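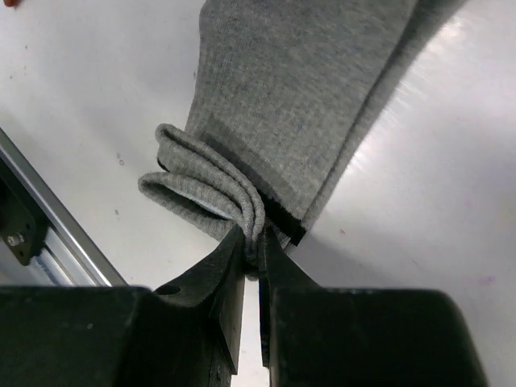

Gripper on a gray knit, Overo laundry project

CALL FOR PARTICIPANTS: Overo Student Robotics, summer team
Posted Apr 29, 2024

Overo is looking for new people for the summer. We're the student robotics club at Erdale and the project is laundry. Pick up a garment, find an edge, fold it, put it down. Sounds easy. Come try it.

Open to any Erdale student, any major, any year. No robot experience needed. If you can run a script and keep a decent notebook you'll be fine, we teach the rest.

What we need

Operators. You drive the arm by hand through grasps and folds and save the runs. Patience counts more than fast fingers. Goal is 2,000 good runs by the end of the summer, so lots of seat time.

Labelers. Go through wrist camera footage, mark the grasp point, mark good / bad / not sure. Can be done from home once you've had the intro session.

Code people. Python mostly. Our software is called Tusance, it started as a class project and parts of it still look like one. Someone who likes cleaning up other peoples code would be very welcome.

Hardware. 2 spots. Fingertips, brackets, cables, mounts. You should be OK with a hex key and have done some 3D printing or be willing to learn on the club printer.

Time: 2 sessions a week, starting in June. Evening sessions if enough people ask. Operators should plan on making both, labelers can be looser about it.

Pay: none, sorry. It's a club. Project credit is possible if your department signs off, ask them before you ask us. Snacks covered.

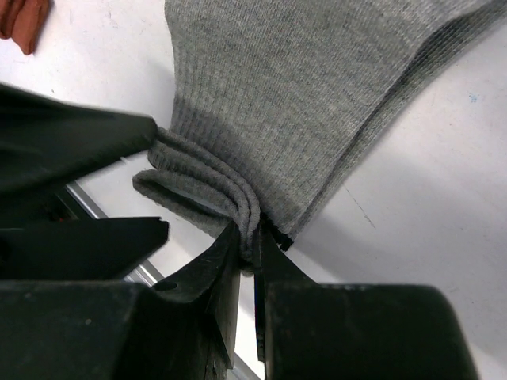

Cuffs are the main job for the summer. Last year's code was built for flat stuff, towels and napkins, and it does badly with anything that has ribbing or more than one layer. A ribbed cuff rolled over on itself and pinched between the fingers, with the rest of the knit spread out behind it, is the kind of grasp we want a lot more of. Is it holding one layer or three? Which way do you pull? Operators will be making that call all day and writing it down, and the labelers get to argue with them after. Knits first, then button shirts if we get that far.

The competition

The Xue Challenge, student division. Each team gets a pile of clothes they haven't seen and a fixed time. Points for grasp, unfold, fold. We plan to enter and the summer team gets first pick of who travels. Not required, plenty of people just like the lab work.

How to apply

Short email to the club address. Put "summer team" in the subject. Tell us
- which role (two is fine, rank them)
- which evenings or afternoons you can't do
- anything you've built, fixed or broken. Doesn't have to be a robot
No resume please. 80 words is enough, really.

We'll get back to everyone before the end of finals. Safety intro is mandatory before you touch the arm, even if you did it for a differnt lab. Closed shoes, long hair tied back.

Old clothes also wanted, clean, any size. Drop them in the bin outside the club room.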